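Bramness Robotics Club - Frequently Asked Questions

Who can join?
Anyone enrolled at Bramness in any grade or major. You do not need to have built or coded anything before. We have 31 members this year, and almost half of them started with no experience.

When and where do you meet?
Mondays at 4:30 p.m. in the Draltenden Building, second floor. The lab stays open until 8. You can come late or leave early, but tell your bench partner first.

Does it cost anything?
There are no dues. Parts come out of the club budget, which is $3965 this year. If you want to keep a project at the end of the semester, you pay for the parts in it.

What are you working on right now?
Most members are on the Kustine arm. It is a tabletop arm with a two-finger gripper and a small camera mounted near the wrist, and the goal is to have it pick up parts and sort them into trays. A smaller group is building a line follower for the beginner event.

What is the Munro Challenge?
It is the spring contest we enter each March. Teams get a table, a set of parts they have not seen before, and a time limit. We are entering 2 teams. You do not have to compete to be a member.

Why do you spend so much time on lighting?
The camera rides with the arm, so the arm and gripper can throw shadows into its view. Our first detection code found dark areas on a light table and called them objects. A soft shadow with no part under it was enough to send the gripper down.

The view over a bare stretch of the table shows the problem. The fingers are open at the bottom, there is nothing on the surface between them or beyond them, and the biggest dark spot is a blurry shadow near the middle. A fainter one lies closer to the fingers. 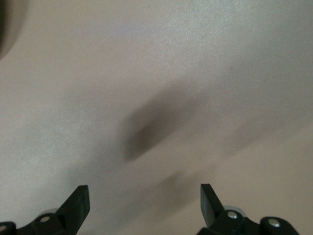

How do you train the vision code?
We label pictures by hand. The current set has 1325, and it includes plenty of bare table so the code learns when to do nothing. New members usually label for a session or two before they change any code - it is the fastest way to learn what the camera sees.

Do I need my own laptop?
It helps, but the lab has shared machines. Everything we use runs on them already. Please save your work to the club folder and not to the desktop, which is wiped every night.

Can I run the arm by myself?
After the safety session, yes, as long as one other trained member is in the room. Keep your hands off the table while the motors are on. Long hair gets tied back.

What if I miss a few weeks?
Read the log in the club folder and ask your bench partner where things stand. Competition teams are stricter - miss three practices in a row and your spot goes to an alternate.

How do I sign up?
Come to any meeting and fill out the form by the door.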